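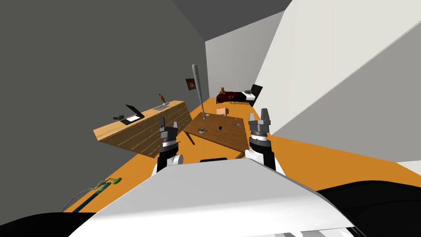 2020-05-24, notebook, sim side. The right gripper is still lying to us about its finger gap. Erdal Uçar caught it first, going through the Kaltell logs over lunch, and I didn't believe him until I dug into episode 511 myself. The log has the right hand closed on the bat handle with full force, "object held" set to true, the whole works. Then I pulled up the render of the bedroom and there's the bat standing nearly upright at the far left of the table, and both grippers open with nothing in them! So the planner was happily getting ready to carry a bat it didn't have.

I reran it with the same seed 4 times. Bad flag in 3 of them, fine in the other, so there's a timing thing in there somewhere (ugh). My best guess is that the grasp check reads the commanded finger position and never looks at the measured one, and when the step runs long the two drift apart. Jolanta Bielecka thinks it's the contact filter we brought over from Orora, and she may well be right, she wrote half of it.

Why I'm fussing: the same check gates arm speed on the real unit. If it says "held" we switch to the slow carry profile, fine, but a false "not held" would let the arm swing fast with something heavy in the fingers. I haven't seen it fail in that direction yet. I haven't really looked, either.

For now I've turned the flag off in the Gökçe branch and capped both arms at carry speed no matter what. Slow as mud, sorry everybody. Please don't merge over it.

Still to do: log measured and commanded gap side by side, rerun 511 with Jolanta's filter out, ask Erdal which build he pulled his logs from.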